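Urnora birth chart table, README

Urnora holds 778 natal charts with the planetary positions worked out for each. It was put together for people who study aspects and midpoints and want a common set to test against. Every chart has a date, a place and a source note. Birth times are given for all but 177 entries; those use noon, and the houses are left blank. 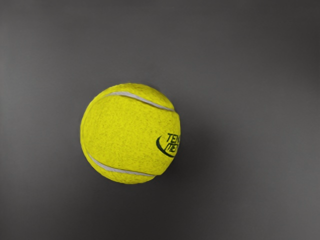
Positions are tropical and geocentric. The time zone is the one in force at the birthplace, summer time included. Orbs are not applied. The aspect column gives the exact angle, and users set their own limits.

Known faults: the Drirnwood entries list the Moon to the nearest degree only. Charts with a birth after 2000 are few.
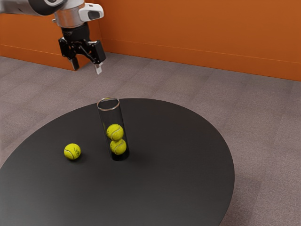
Noura Zein asks that the 14 charts rectified from life events be kept in a file of their own, as a rectified time should not be used to test the Ascendant. This will be done in the April release.

Corrections go to Yaqin Cao, with a copy of the birth record.

Last changed 10/01/2024.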